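Letters for tea: a conversation with Tatsuya Ikeda
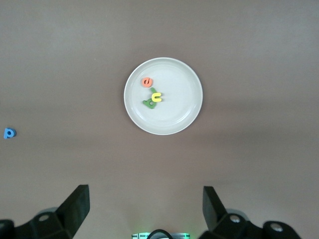 Tatsuya Ikeda puts the kettle on before he will talk about anything, and then he talks about plates. He has been making word games for families since he gave up teaching infants, and the one he is best known for (if you have small children you may well have met it at somebody's house) is played with a dinner plate and a heap of little toy letters. It is called Sorkico, it has hardly any rules, and he is still a bit surprised that people will pay for it.

"It began at the table because that was where the children already were," he says. "You can't get a four-year-old to come and sit down for spelling. But they will come and sit down for tea, and if the plate happens to have letters on it, well, they will start poking at them."

I ask why a plate, when most games of the sort come with a board or at least a tray. He is clearly pleased to be asked, and gets up to fetch one from the rack over the sink to show me – a plain one, no pattern, with a bit of a rim.

"The rim does half the work. Letters slide, you see, and little hands push harder than they mean to, so they end up against the side and not on the floor. And it should be plain. We tried it once with my mother's best ones, with flowers all over, and the children only wanted to talk about the flowers. Lovely afternoon, mind you. No spelling whatsoever."

The game goes like this, more or less. A grown-up drops a few letters on the plate without arranging them. The child picks one, says its sound, and goes off to find something in the kitchen that begins with it. Any letter that has strayed off the plate is called a runaway, and whoever spots it gets to choose the next word. There are 126 letters in the full bag, which sounds a great many, but Ikeda says you should never have more than a small handful out at once.

"Parents tip the whole lot out. I understand it, you have bought the thing and you want to see it all! But a child looks at 126 letters and sees a mess. Put down a few, and let them lie on top of each other if that's how they fall. Working out what is underneath is part of the fun."

He does not mind letters landing sideways or upside down, either, and this is where he and his old colleagues used to disagree. In his classroom days everything had to face the right way. Now he thinks a child who has met an n lying on its side, and wondered for a while whether it might be a u, has learnt something about both of them.

"My granddaughter turned one round and round for ages, and then she told me it was a letter having a rest. I didn't correct her. She came back to it the next day and read it perfectly well."

The colours, I had assumed, were some sort of code, with vowels in one and consonants in another. He laughs at this for quite a while. The first sets were made up by a small workshop called Piller, who used whatever they had in, and by the time anybody asked him about a system there were 309 sets out in the world without one. So the colours stayed as they were, and children use them however they please. Some will only collect the yellow ones. Some give the green ones all the best jobs.

We go on to the next project, a version for slightly older children with the working title Lurkora, in which letters are hidden about the room before breakfast. He hopes to have it ready by September, though the instructions keep growing and he keeps cutting them back. The last draft ran to 3 pages. He would like it to fit on a card.

Before I leave he asks what I had for tea as a child, and I say beans on toast, mostly, and he goes rummaging in the bag for a b. He finds a d first, turns it over in his fingers, decides it won't do, and carries on looking while he tells me which bus I ought to catch.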